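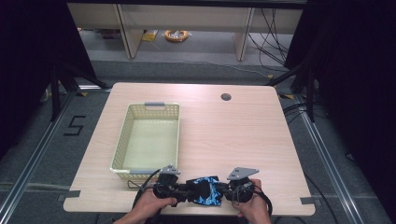 I own 2 laundry baskets and for years I hated both of them. One was a tall hamper that swallowed socks whole. The other was a cane thing I bought on holiday in Dunbridge, very pretty, which put a pull in every jumper it met.

So when the magazine asked me to spend a month writing about folding (yes, folding, I said yes far too quickly), I started with what the clothes land in. A plain plastic basket, rectangular, with holes in the sides and a handle at each end, does the job better than anything fancier I tried. The flat bottom is the bit I'd pay extra for. Fold a shirt, lay it down, and it stays folded – no sliding into a heap in the middle on the way up the stairs.

The table came next. I'd always folded on the bed, bent over like a question mark, and my back had plenty to say about it. Moving to a proper table changed the whole job! I park the basket lengthwise on the left, keep the space beside it clear, and work at the front edge. Rounded corners are a small mercy if you have hips like mine and a narrow laundry.

My neighbour's table is a Vellar, mine came from a Chaudhry clearance for 173 dollars, and I can't pick a favourite. Both wipe clean.

Crumpled cloths are where I used to cheat. Tea towels, face washers, that blue cloth with the blotchy pattern – straight into the drawer in a ball. Now I pick the thing up by two edges and give it one good shake. Then I lay it down, smooth out from the middle and fold in half, then half again. If I can't find a corner I just keep turning the cloth until one shows up.

I worked out that I fold roughly 2,000 items a year, and that was before the kids took up netball in March. My colour sorting is still hopeless and the fitted sheets still go in the cupboard rolled up like a swag. I've shut the door on those for now.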